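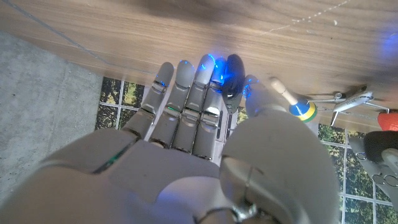
**Chibuzor Onuoha** wrote:

Two brothers on the same county board is one thing. A father leaving the board on the same night his daughter is appointed to it is something else, and I don't see how anyone reads the October minutes and comes away thinking the seat was open to all comers.

The vacancy was posted for nine days. The charter says "reasonable public notice" and leaves it at that. Anyone who has ever applied for anything in this county knows you can't get the residency form notarized and the petition signed in nine days unless you already had the form in your hand.

---

**millroad_dan** wrote:

She won the appointment vote 4 to 1. The board is allowed to fill a vacancy. I'm not a fan of the family either, but "allowed" is the word that matters.

---

**tessaw** wrote:

> The board is allowed to fill a vacancy.

Allowed to, yes. Did anyone else apply? I looked through the packet on the county site and there is one letter of interest in it.

---

**millroad_dan** wrote:

One letter, right. So who were they supposed to appoint?

---

**Chibuzor Onuoha** wrote:

They could have extended the notice. They did exactly that for the library seat two years ago, when they had one applicant and said on the record that one was not enough. Same chair, same county attorney.

The other thing they could have done is leave it empty until the primary. The board can run with four. It ran with four for most of a year after the flood.

---

**old_precinct_9** wrote:

I have lived in the Brarker end of the county since before it had its own polling place, and there has been somebody from that family on the ballot in every cycle I can remember. Grandfather was road commissioner. Then the uncle at the assessor's office, then the father on the board, now her. The cousin ran for school board out in Muvuma and lost by 38 votes.

People keep voting for them. I have voted for them. The father got the Jukska bridge repaired when the state had it on a list for "later" and that is a real thing he did. My wife drives over it to work.

My problem is with the appointment. If she had put her name on a ballot I would probably have picked her.

---

**tessaw** wrote:

The appointment gives her the word "incumbent" when she does run. It's worth a lot in a primary where hardly anybody shows up. In the last one my precinct had 182 ballots cast for the whole day, counting early voting.

---

**kl_hardin** wrote:

I'm going to disagree with most of this thread. She worked in the clerk's office for six years. She knows the budget better than two of the sitting members, which you can check for yourself by watching the meeting video where one of them asks what a fund balance is. If her last name was different we would be saying finally, somebody qualified.

Also the 4 to 1 vote: her father did not vote. He had resigned before the item came up, and the fifth vote belonged to the member who joins by phone. Some people in the other thread are saying he voted for her and it's false.

---

**Chibuzor Onuoha** wrote:

I didn't say he voted. But I want to get the order right, so I went back to the minutes.

- Resignation letter read into the record as item 3
- Resignation accepted, item 4
- Closed session, item 5
- Appointment, item 9

And the vacancy notice is dated nine days *before* item 3. So they posted a vacancy for a seat that wasn't vacant yet. Can a lawyer tell me if that's normal?

---

**millroad_dan** wrote:

Hang on. How were there five votes if he'd resigned? Board is five seats.

---

**kl_hardin** wrote:

Six seats. Five districts plus the at-large. He was at-large.

---

**Chibuzor Onuoha** wrote:

Then I was wrong about running with four. It would be five, and after the flood it was also one short of full, so I had that number off too. The rest stands.

---

**bluegate** wrote:

Not a lawyer, but I sat on the planning commission and we posted for seats early all the time. If somebody tells you in writing they're leaving on a certain date, you can advertise ahead of it. The question is whether there was anything in writing before the notice went up. If he only told them over coffee, I don't think the notice is any good.

You can ask for that. Records request to the clerk, ask for any written communication about the at-large seat from the month before the meeting. Keep the request narrow or they will bill you for the search. I was quoted $34 for one that I'd worded badly - I reworded it and paid nothing.

---

**tessaw** wrote:

I'll send it in. Does it have to be on the county form?

---

**bluegate** wrote:

No, email works. Put the word "records" in the subject line.

---

**old_precinct_9** wrote:

While you are at it ask who drew up the notice. It used to be the clerk and then it moved to the administrator.

---

**kl_hardin** wrote:

Fine by me, ask for all of it. I expect there is a letter. And filing for the primary is open to anybody with the signatures, so if people want a contest there can be one. Ajayi Township hasn't had a candidate for at-large in years and that's not the family's doing.

---

**millroad_dan** wrote:

Signatures have to come from at least three districts for at-large, by the way. That's what sinks people.

---

**tessaw** wrote:

Request sent January 5, 2026. Clerk's auto-reply says five business days. I'll post whatever comes back, including if it's a letter that makes kl_hardin right.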